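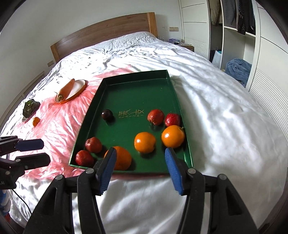 2 min read

Baseo sells its Grukard hand-held gripper kit at 2888 for the pair, and the pitch is that anyone can record useful robot training data at home. I think the pitch is mostly right and the price is mostly wrong.

The hardware is fine. Two grippers, padded fingers, a trailing cable. You squeeze, the jaws close, the session gets logged. Fruit on a tray is a fair test, with apples and oranges that fill the jaws and smaller pieces that don't. A bed is a harder surface than a bench, and homes are full of soft surfaces, so I'd like to see more of it.

My problem is with the service plan. Baseo pays out only after 507 accepted clips, and the review queue took some 60 days when I used it in September. Vindico charges 3000 for a similar kit but tells you within a week what it rejected and why. I would pay the difference.

Baseo should publish its rejection rules and drop the minimum. Until it does, rent the kit for a month before you buy. The rental terms are on the second page of the order form, under accessories.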